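Skikis Replacement Cliff Sensor Set for Gostent Floor Robots

Home / Spares and Repairs / Floor Robots / Sensors

Product code: 986
In stock at our Butport warehouse
Page last revised: December 5, 2024

If you have landed on this page, the chances are that your Gostent has started doing something peculiar. Perhaps it sets off happily from its dock, gets halfway across the room and then backs away from nothing at all, or perhaps (and this is the one we would like you to take seriously) it has gone over the edge of a step that it used to stop at every time. Either way, do please read the whole page before you order, as quite a few of the robots we hear about need a good clean and a settings change and no new parts whatsoever.

What goes wrong

Underneath the front bumper of the Gostent there is a row of small sensors that shine a beam down at the floor and wait for it to bounce back. If it comes back, there is floor, and the robot carries on. If it doesn't, the robot takes it that there is a drop and stops. It is a simple arrangement and a good one, but on robots built with the first type of sensor the clear window over each beam can turn cloudy with age. A cloudy window throws some of the light straight back inside the housing, and the robot then believes there is floor beneath it when there isn't. We first had reports of this in February, and have been making the replacement set ever since.

The opposite fault, where the robot refuses to cross perfectly sound floor, tends to come from dark surfaces that soak up the beam: black mats, deep brown rugs, and the strips at the bottom of garden doors. It is a nuisance, but a much safer sort of nuisance than the other one!

Shiny boards bring their own troubles, especially with the light coming in low across them, and we do a great deal of our checking in the Admasu room model, which has a bit of everything we worry about.
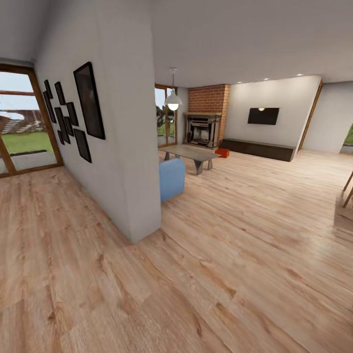 Admasu room model: wooden floor, glass door with dark threshold strip, brick fireplace beyond.

A room like that asks a lot of a floor robot. There is the sheen on the boards, the dark strip along the foot of the glass door, and furniture legs to steer between as well. If your own home has a door opening on to steps, please keep it shut while the robot is running, whatever the state of its sensors, and put a solid barrier across the top of any staircase until the new set is in and tested.

Stop using the robot straight away if

- it has gone over a step or drop, even once
- the sensor windows look milky after wiping
- the red fault light comes back after a restart

What you get

A set of sensors on a ready-made strip, a new bumper seal, 2 fixing screws and a printed fitting sheet with good large drawings. The lead is 325 mm long, which gives you plenty of slack to work with, and the plug only goes in one way round.

Fitting it

Switch the robot off at the side and lift it away from its dock. Turn it over on to a folded towel, undo the bumper, and ease the old strip out by its ends. The new one clicks into the same place. Fitting takes up to 59 minutes if you have never had the bumper off before, and a good deal less the second time.

Once it is back together, run the drop test from the settings menu. Hold the robot level in both hands, well clear of the floor, and wait for the wheels to stop. Then set it down and they should start again. If the wheels keep turning while it is in the air, switch it off and get in touch with us before you use it.

Will it fit mine?

The set fits Gostent robots with a grey bumper seal. Those with a black seal already have the newer windows and won't take this part.

Returns

Unopened sets can come back to us at Butport in their original box. If your new strip fails the drop test, send it back with a note of what the robot did and we will post you another.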